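Home Organization Basics, Session 2: Nesting, Stacking and the Bowl Problem
Handout by Sum-yee Kwan, Clirent Community Classes, Grostport

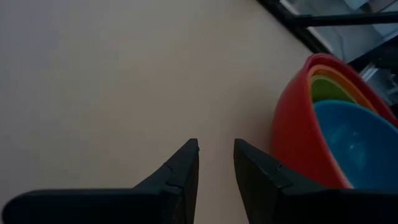
Welcome back, everybody! Last time we emptied one cabinet each and I asked you to live with the mess for a few days (sorry about that, and thanks to those of you who sent me your complaints). Tonight we start putting things back, and I want to begin with mixing bowls because they teach you nearly everything you need for the rest of the kitchen.

First, some words I'll be using all evening. Nesting means one thing sits inside another. Stacking means one thing sits on top of another. People use them as if they were the same, and then they wonder why the cabinet is full. A nested set of bowls takes up the floor space of the biggest bowl and not much more height. A stack of bowls that don't nest -- say, four cereal bowls from four different sets -- wobbles, and it grows taller than you'd think.

Graduated plastic sets are the easiest place to learn this. The sizes are made to go together, so if the set won't settle, something is out of order or something is in there that doesn't belong. In my own house it's usually a measuring cup. Bright colors help too. If every bowl is a different color, you learn "red is the big one" in a day or so, and kids learn it faster than that.

How I put a set away

Dry everything first. I mean really dry, with a towel, and then leave the bowls apart on the counter while you do something else. Plastic holds on to little drops, and two damp bowls pushed together will grip each other like you wouldn't believe. If yours are already stuck, run warm water over the outside bowl and twist gently. Don't pry with a knife. I have done that, and I have the ugly scratched bowl to show for it.

Then clear yourself a bare patch of table and build the set there, biggest first, all the way down to the smallest. Carry the whole thing over to the cabinet in one trip with a hand under the bottom bowl. Don't build it inside the cabinet with your arm bent around a shelf post, because that's how the mixer attachments end up on the floor.

Where it lives

Waist height if you can manage it. My old kitchen on Lau Street had one low cabinet and one very high one, and for years I kept the bowls up high and used a soup pot to mix pancake batter. Silly! If you bake every week, the bowls get the good shelf and the fondue set can go up in the clouds.

Leave a little air over the top bowl so you can lift the small ones out without dragging the whole set forward. Measure your shelf before you buy anything new. The lower shelf in our classroom kitchen is 28 inches wide, and it fits the bowls, the colander and the salad spinner side by side with room for a hand. Yours may not, and that's fine, but know the number.

Lids are a separate misery and we'll do them next time. For now, stand them on edge in a file sorter or a dish rack next to the bowls. Please don't slip them in between the bowls -- they spoil the nest.

For next session

Pick one nesting set at home (bowls, pans, measuring cups, whatever you own) and keep it in order all week. Write down each time you found it out of order and what had gotten in there. Bring the list, and bring your shelf measurements too.

If you missed the April class, the notes are in the blue binder in the Dindell Room, on the shelf by the door.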